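Search this site Search Advanced

4 Inventors and Officials at Callholm

4.1 The proving ground

The wartime proving ground at Callholm was set up to test devices that no service department wanted to pay for. Its founder, Dalibor Charvát, had trained as an instrument maker and had no military background. He reported directly to a minister, and this arrangement shaped nearly everything that followed. Proposals that would have spent months moving between offices could be read in the morning and approved by evening. They could also be approved without anyone asking whether a factory existed that could build them.

The surviving register lists almost 500 proposals. Most were rejected on the day they arrived. Many came from members of the public and described weapons that broke ordinary rules of physics. Charvát answered a surprising number of these letters himself, and his replies are polite even when the idea is hopeless.
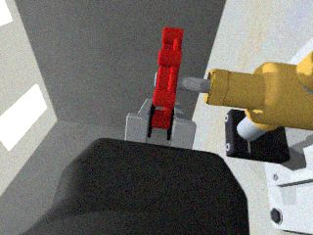
Of the proposals that went forward, five received a budget large enough to pay for a working model. The best documented is the Kilaron, a remotely steered cart meant to carry explosives up to a fortified wall. It was steered through a trailing cable. The test reports show that the cable snagged on rough ground in every trial but one. Charvát regarded this as a problem of cable design. The army's observers regarded it as a reason to stop, and they said so in a memorandum that the minister appears not to have read until the following March.

4.2 Political protection and its costs

Earlier accounts treat the minister's interest as the main reason Callholm produced anything at all. The financial papers support a more mixed view. Money did arrive quickly, but it arrived for particular devices that the minister had seen and liked. The Junar, a bomb sight that was dull to watch and useful in practice, waited much longer for funds than the Kilaron did. Its designer, listed in the papers only as Beneš, complained twice that he had nothing to demonstrate that would make a visitor look up.
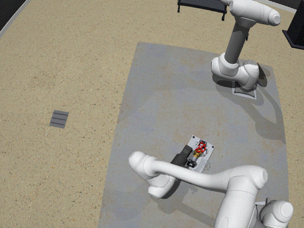 Department of War and Technology Studies

Demonstrations mattered a great deal. Visits were planned so that the minister saw moving machinery first and heard about costs over lunch. Two engineers later recalled that work on other projects stopped for days before each visit. The workshop log agrees with them. Entries for lathe time on the Junar drop to nothing in the weeks when a visit was due, and the staff hours are charged to painting and repairs.

Figure 3. Funding requests and approvals by device, from the Callholm ledgers.

The pattern in Figure 3 should be read with some care. The ledgers record approvals on the date of signature, and some signatures were added well after the money had been spent. Where a workshop entry and a ledger entry disagree, we have used the workshop entry.

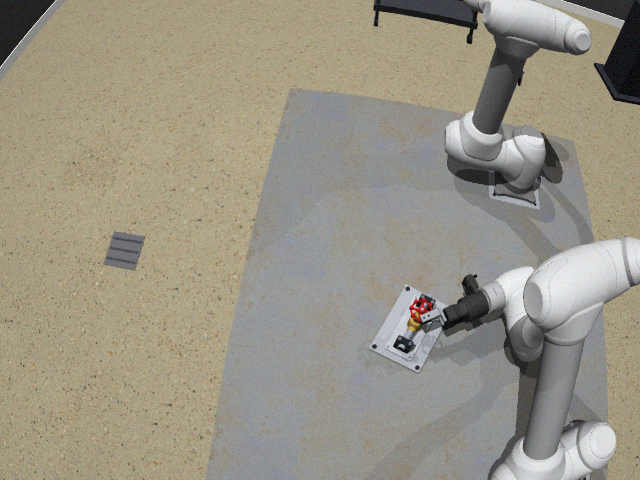
4.3 Closure and transfer of staff

Callholm lost its direct line to the minister when the supply departments were reorganized. Its staff were divided between 2 existing laboratories, and the Kilaron was dropped without a final report. The Junar continued under a different name. Charvát was offered a post as an adviser, which he declined, and he returned to instrument making.

3 comments Share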